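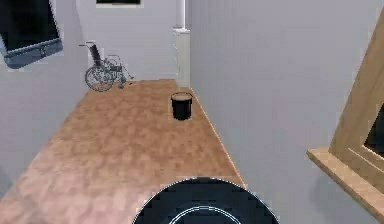

Chapter 7
Floor Area: What the Number Leaves Out

Every home listing has a number on it, and most buyers trust that number more than anything else on the page. They shouldn't. Floor area looks like a plain fact, the kind of thing you get by stretching a tape from wall to wall, but it comes out of a string of choices about where to start measuring and what to count. Take a narrow hallway like the one at the head of this chapter, with wood-grain flooring running back between pale gray walls. You can walk down it. You can't put a bed in it, or a table, and a bookcase would make it hard to get past. In most listings each square foot of a space like that carries the same weight as a square foot of living room, and the buyer pays for both at the same rate.

The usual defense is that everyone measures the same way, so the errors cancel out. I have my doubts. Consider two apartments in the town of Erncombe, both offered at 840 square feet. The first, in the Plumivmont building, has a long central passage with rooms opening off it. The second, sold by the Nirno agency, has its rooms grouped around a small square entry. When the passage in the first apartment is measured by itself, it comes to 84 square feet. The entry in the second comes to 30. The seller would say the apartments are equal in size. A family trying to fit its furniture into them would say something else.

Students sometimes object that 54 square feet is not much. It is a small bedroom closet and then some, or a desk, a chair and enough room to pull the chair out. Whether that matters depends on who is living there, and the total can't tell you.

There is also the question of walls. Some measurers work from the outside face of the building, some from the inside face, and some from the middle of any wall shared with a neighbor. A plan that doesn't say which method was used is asking to be taken on faith. The Šťastný survey, which we will use for the exercises in Section 7.3, measured 74 apartments by the first two methods and printed the results side by side. Read the notes to its tables before the tables themselves. The thickest outside walls belong to the oldest buildings, and those are the homes where the two figures drift furthest apart.

None of this means area is useless. You need it to order flooring, to size a heater, to work out how much paint to buy for a ceiling. For those jobs a total is fine – flooring has to be laid in the hallway too. Trouble starts when the same total is used to compare how well two homes will serve the people in them, a job it was never built to do.

In this chapter we separate gross area, net area and usable area, and look at who tends to quote each one. Section 7.1 begins with gross area, the largest of the three and, perhaps for that reason, the one sellers like best.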